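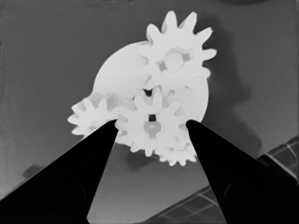 Gear Assembly Cell: Equipment Request for the Coming Budget Cycle

Forum: Capital Planning and Laboratory Equipment
Status: Open for comment until Friday

getska_mfg_office
Original post

The Manufacturing Technology Department at Getska requests comment on a proposed robotic assembly cell for the second-floor teaching laboratory. The cell would consist of one arm, one two-finger gripper, a wrist force sensor, a bench with fixed mounting points, and guarding that meets the campus safety standard. The work to be taught is the assembly of gears on a round base plate, in which gears of different sizes must be placed so that their teeth mesh.

The department has developed the exercise in simulation since January. Students have completed 400 hours on the simulation workstations during that period. We are now asked to state what physical equipment is needed to carry the course forward, and in what order it should be bought.

Two quotations are in hand. The first, from Pavlović, covers the full cell as a single package, with installation and a two-year service agreement. The second, from Jemine, covers the gripper, fingers and force sensor only, and assumes that the department will supply an arm and bench by other means. The Pavlović package would take 80 percent of the department's equipment allocation for the year. The Jemine quotation is far smaller, but it does not produce a working cell by itself.

Comments are requested on the following points:

1. Whether the department should buy the full cell in one year or divide the purchase over two.
2. Whether the force sensor should be treated as required or optional.
3. What allowance should be made for spare fingers and replacement gear sets.

The request must be submitted in the standard form, with a replacement schedule attached.

lab_services_north
Reply 1

Laboratory Services has reviewed the request and supports it in principle. We ask that the department revise the budget line for consumables before submission. The draft shows no consumables in the first year. In our experience with the packaging cell, finger pads and small fixtures were replaced in every term, and the cost was carried by a maintenance account that was never intended for that purpose.

The exercise places a narrow fingertip close to gear teeth. A small error in position will bring the finger into contact with a tooth or with the base plate. Students will make such errors, and the budget should allow for them. We recommend a separate line for printed gear sets and a second line for fingers.

We also note that the second-floor laboratory has one suitable electrical circuit on the window side. If the cell is placed on the opposite wall, facilities work will be needed and should be included in the total.

salau_campus_automation
Reply 2

The Salau campus operates a comparable course, and we offer the following for the department's consideration.

We bought our cell over two years. The arm and bench were bought in the first year and the gripper and sensor in the second. We would not repeat this. The arm stood idle for most of the first year, while its service agreement ran. When the gripper arrived, the mounting flange required an adapter that neither supplier had quoted. The adapter was inexpensive, but the order took most of a term to pass through purchasing.

If the purchase must be divided, we advise that the department obtain written confirmation from each supplier on flange pattern, cable connectors and controller software before the first order is placed.

On consumables, we print our own gears. We began the course with 200 gear sets on the shelf, and that was too many. The design changed twice after the first group of students, and the older sets were discarded. A smaller starting stock would serve.

budget_review_2
Reply 3

This office wishes to raise a question that precedes the three listed by the department. The simulation appears to meet a large part of the teaching need. The department reports 400 hours of use without equipment cost beyond the workstations. The request should state what students will learn on the physical cell that they cannot learn in the simulation.

We do not oppose the purchase. However, a request that takes 80 percent of an annual allocation will be compared with requests from other departments, and the present draft does not make the comparison easy. The statement that "hands-on experience is essential" appears in most of the requests this office receives. It does not help us rank them.

getska_mfg_office
Reply 4

The department accepts the point made by budget_review_2 and will revise the justification. A first version of the revised text is as follows:

"In simulation, contact between gears is governed by settings chosen by the instructor. Friction, part tolerance and finger flex may be set to values that make the task easier or harder than it would be at a bench. Students who have completed the simulated exercise will run the same program on the physical cell, measure the difference, and correct for it. This correction is the main subject of the second half of the course."

With regard to Reply 1, a consumables line will be added. We had assumed that printed gears would be charged to the print shop. We are now informed that the print shop will bill the department for material.

With regard to Reply 2, we would be grateful for the adapter part number, if the Salau campus is able to share it.

salau_campus_automation
Reply 5

The part number has been sent by internal mail. Please confirm the flange pattern before you order, as our arm is an earlier model than the one in your quotation.

controls_instructor_b
Reply 6

I must disagree with the general direction of this thread. The discussion treats the force sensor as an accessory, and the draft lists it as "optional, if funds allow." For this task it should be listed first.

A camera will bring the gripper to the correct area. It will do much less to show whether two sets of teeth have met properly, particularly when the fingers stand on both sides of the gear and cover part of it. The operator needs to know when one tooth is resting on top of another so that the gear can be turned slightly and tried again. That information comes from force at the wrist. Without the sensor, the students will be taught to push harder, and the consumables line will grow accordingly.

If the full Pavlović package cannot be approved, I would prefer a less costly arm with the sensor to a better arm without it.

lab_services_north
Reply 7

Laboratory Services does not fully share this view. The arm in the Pavlović quotation includes joint torque sensing, which may be sufficient for a teaching exercise with plastic gears. We suggest that the department ask the supplier for a trial before a separate sensor is added to the order. A sensor at the wrist also adds length and a cable, and student groups have damaged such cables before.

controls_instructor_b
Reply 8

A trial is a reasonable step, and I would attend. I would ask that it be carried out with our own gear design and not with the supplier's sample part, and that it include the small gears. The large gear is the more forgiving part. My position on the sensor remains as stated until the results are available.

The cable concern is fair. It can be addressed with a sleeve and a fixed route along the arm, and the sleeve should be in the budget.

budget_review_2
Reply 9

Thank you for the revised justification. It is considerably clearer, and this office has no further objection to the purpose of the request.

Three matters of form remain. The service agreement must be shown as an operating cost from the third year onward, when the included period ends. The facilities work mentioned in Reply 1 must be either priced or ruled out by a floor plan showing the cell on the window side. The trial, if it is held, should be completed before the order is released. Approval may be given with the sensor shown as a conditional line.

On the question of dividing the purchase, the allocation rules permit a single-year purchase at this level. Any remaining funds will be limited, and the department should confirm in writing that no other major request will follow in the same cycle.

getska_mfg_office
Reply 10

The department has amended the request as follows.

Purchase: full cell, single year, Pavlović quotation.
Force sensor: conditional line, priced from the Jemine quotation, to be released or withdrawn after the trial.
Consumables: 100 printed gear sets for the first year, with further sets to be printed after the design is reviewed.
Fingers: two spare pairs, with one further pair each year.
Cable sleeve and flange adapter: added.
Placement: window side, floor plan attached. No facilities work is requested.
Service agreement: shown as an operating cost from the third year.

The department confirms that no other major equipment request will be made in this cycle. The supplier has been asked to propose a time for the trial.

salau_campus_automation
Reply 11

We still consider the number of gear sets to be high. Half that quantity would be enough to begin with, especially if a design review is already planned.

getska_mfg_office
Reply 12

Noted. The quantity will be kept in the request as a ceiling, and the first print order will be placed for half of it.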